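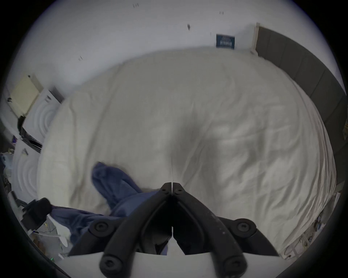

Linen sheets, first summer with them: worth the fuss?

Forum: Home & Textiles > Bedding
2 pages, sorted oldest first

fleltex_fan
Original poster
OK I have to gush somewhere and my family is sick of hearing it. I switched our big bed over to linen in June and I am sleeping like a teenager again! We live upstairs in an old brick house with no AC, and by 2 a.m. I used to be lying there with one leg out, flipping the pillow. With linen I just... sleep. The set is the Fleltex midweight in oatmeal, bought on clearance, and it has been through the wash maybe a dozen times. Softer every time.

Questions for the people who have had theirs for years:
Do you iron? (Please say no.)
Does the fitted sheet ever stop creeping off the corners?
Is it normal to get so much lint in the dryer?

mothwing
Welcome to the club! No ironing, ever. I pull mine off the line while it's still a little damp, smooth it over the mattress with my hands and open the window. The wrinkles that are left are the look you paid for.

Lint is normal for the first several loads and then it tapers off. If it keeps up past that, your dryer is too hot.

Severyn P.
I'm going to be the grump. I tried linen two summers running and went back to cotton percale. Percale is crisp, cool, dries fast and doesn't feel like sleeping on a feed sack for the first month. Cost me 40 dollars for a queen set. What did yours run, even on clearance?

fleltex_fan
More than that, I'm not saying how much more, my husband reads this forum.

But the feed sack thing, was yours prewashed? Mine was sort of pebbly out of the package but never scratchy.

Severyn P.
Not prewashed, no. It was from Kravchuk, the heavy stuff they sell by the yard, and my mother hemmed it. Beautiful work. I still woke up with pink knees.

mothwing
Well there you go! That's tablecloth linen, Severyn. It's gorgeous on a table. You want something a lot lighter for sheets, and you want it garment washed before it gets anywhere near your knees.

baris_sezer
I sew and I've made sheets out of both, so a few notes.

Creeping corners: linen has very little stretch, so the elastic does all the work. Most store sets only put elastic at the corners. Unpick the hem and run it the whole way around, half-inch wide. It took me an evening and the sheet has not moved since. If you don't sew, those clip straps that go under the mattress work fine, just ugly.

Washing: 40 degrees if your machine reads in Celsius, otherwise warm. Skip fabric softener completely, it coats the fibers and you lose the exact thing you love about it in the heat. Don't stuff the drum either. Hard creases set in a crowded load and that's where the fabric wears through first.

Severyn, I agree with you on percale for winter guests. For July I'd take linen every time.

Severyn P.
Percale for winter?? Flannel for winter. Percale is the summer sheet. I will not be moved on this.

lulu_on_the_hill
Popping in for the middle ground: linen bottom sheet and pillowcases, percale on top! You get the airflow under you where you sweat and the smooth stuff against your arms. I have a Jemora top sheet over a linen fitted one and the whites don't match at all, but I adore it.

fleltex_fan
Lulu, that is such a good idea, and I have a whole closet of percale sitting there. Trying it tonight!

Barış, did you go with braided elastic or the knitted kind? I have a seam ripper and a lot of confidence.

baris_sezer
Knitted. Braided gets narrower when it stretches and goes limp in the dryer. Stretch it as you sew and pin it at the middle of each side first, so the gathers come out even. Zigzag stitch. Post how it goes!

Severyn P.
My mother says to leave a gap in the casing so you can replace the elastic later. She also says linen is for tables.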